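In Praise of the Worn-Out Thing

Mar 28, 2024

My father-in-law owned a coffee can of wooden pegs, buttons and odd game pieces, and for 11 years it sat on the shelf above our dryer. Last July I finally dumped it out on the kitchen table with my granddaughter, and we lost an entire afternoon to it. A whole afternoon! She had a tablet within arm's reach and never touched it.

I have been thinking about that can ever since, and I want to make a case here for keeping the old, rubbed-down, half-readable stuff in our houses and using it hard. I don't mean antiques. Antiques have plenty of friends already. I mean the measuring cup with no numbers left on it, the checkers set with two bottle caps standing in, the deck of cards so soft it won't shuffle properly.

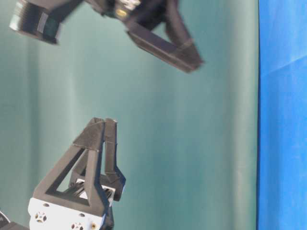
When we moved to Bramwell Street we had a house full of things like that, and my wife and I very nearly threw them all away. We had 60 boxes and a truck that held maybe half. Our neighbor Gordon Penner came over to help and kept pulling things back out of the trash pile (he has never been shy). He rescued a rolling pin with one handle. He rescued a ruler with the first inch chewed off. I thought he was out of his mind, and I now use that rolling pin every single week, and I love it more than anything else in the drawer.

What happens to an object when people handle it for years is wonderful. It gets a record of them. The rolling pin is darker at the end where my mother gripped it. The stairs in my grade school dipped in the middle of each step, and as a kid I used to put my feet in the dips on purpose, thinking about all the other feet. You can't buy that. There are companies that will sell you jeans with the knees already faded, and I understand the wish behind it, I really do, but the knees are in the wrong place. They're somebody else's knees, or a machine's.

I felt this most strongly at a game night in the back room of the Vanora library, where I've been going for a couple of years. The shelf there is a glorious mess. Lids are held on with string. One of the regulars, Oldřich Kováčik, grew up playing a tile game his family called Mukunum, and he brought his own set in last winter. Half the symbols had been rubbed off. I expected this to be a problem and it was the best part of the night. He knew every tile anyway, by a nick or a stain, and he taught us to know them too. By the third round I could tell the river tile by its chipped corner, and I was unreasonably proud of myself.

We did have one fellow at the table who wanted to go home and print fresh stickers for the whole set. He meant well, and I see his side of it. New players do get confused. A medicine bottle should be readable, and so should a stove dial, and I wouldn't fight anybody over either one. But a game is a place where being a little unsure together is half the fun, and learning a set is a way of joining the people who already know it.

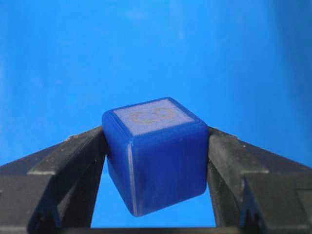

Children are far better at this than we are. My granddaughter didn't ask what the pieces in the coffee can were supposed to be. She looked, and then she decided. Give a kid a blue cube with a pale, half-worn marking on top, two round loops side by side that might be the letters "CO," and you'll have a story in under a minute. It's a pair of glasses. It's the start of a secret name. An adult wants to look it up! I did exactly that with one of our pieces, a flat brass disk with a few scratches left on it, and I spent most of an evening hunting for an answer while she turned it into the moon.

People tell me this is just nostalgia, and sure, some of it is. I like remembering my mother's hands. But plenty of what I'm talking about never belonged to anyone I knew. I bought a dictionary at a yard sale for a dollar, 2,477 pages of it, with the thumb notches worn nearly smooth, and I get a real thrill wondering why the pages around V are so much grubbier than the rest. Did somebody have a thing about violins? Volcanoes? I've started reading that section myself, and it's terrific.

So if you're cleaning out a closet this spring, please slow down over the junk box. Put the chipped mug back in the cupboard and drink out of it. Let the kids have the puzzle with the missing sky. Keep the old card deck on the table where people can get at it, and if the seven of clubs finally splits, tape it up and deal the next hand.

We still have the coffee can, by the way. It's down off the shelf now and lives under the couch, and the lid doesn't fit anymore.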